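4.2 Local sparkling wine at the two racecourses

We now turn to the part of the study we were most looking forward to, the choice made at the bar. Both courses, Grelard and Marar, poured the same regional sparkling wine, Stellden, during their June meetings. At Grelard it replaced the imported wine altogether. At Marar the two were sold side by side at one price. We handed out 500 short cards at each course and asked people to fill them in before the last race. Grelard gave us 204 usable cards and Marar 225, a very good return for a crowd with its mind on the horses!

The first result is a lively one. At Marar, where people had a free choice, those who had read the grower's note in the race program picked Stellden far more often than those who had not. The note was plain: where the vines grow, how long the wine rests on its yeast, and the name of the nearest village. It made no claim about taste. We had expected the price board to matter more, and it hardly showed up in the answers at all.
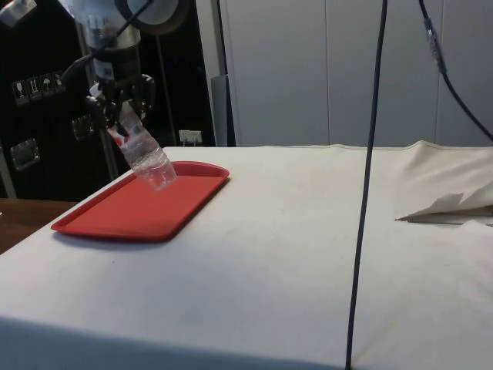
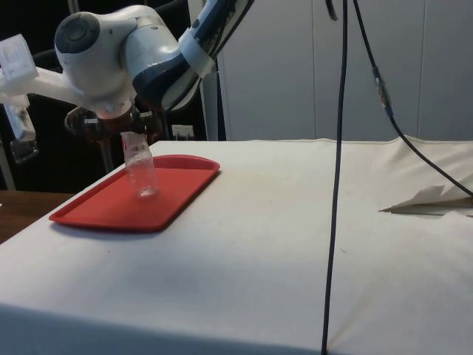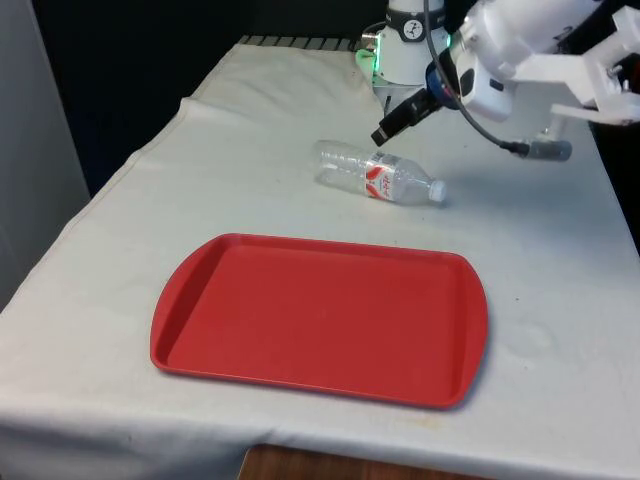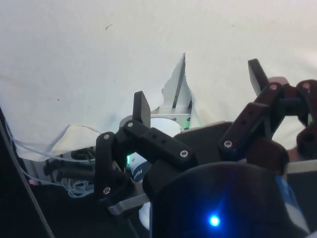 Figure 2. (a) Clear plastic water bottle held at a slant in a gripper; (b) robot arm angled toward the white cloth; (c) red tray and bottle on the table; (d) gripper with white fabric behind. Panels run in the order shown.

Grelard tells a different story, and for us a more exciting one. With no imported wine on sale, we could ask how people felt about the switch itself. Most had noticed it. Regular racegoers were the warmest group, and many wrote on the back of the card that a home-grown wine suited a home meeting. First-time visitors were cooler - several had come with the older toast in mind and missed the familiar label. This gap between regulars and newcomers holds when we split the cards by enclosure.

Timing also deserves a closer look. The bars at both courses were run by the same caterer, Indent, so pouring sizes and glassware matched. Even so, cards filled in after a big race were kinder to the wine than cards filled in before it. We cannot separate the mood of the crowd from the drink in the glass with these data, but the pattern appears at both courses and we return to it in Section 5, where winning and losing bettors are treated apart.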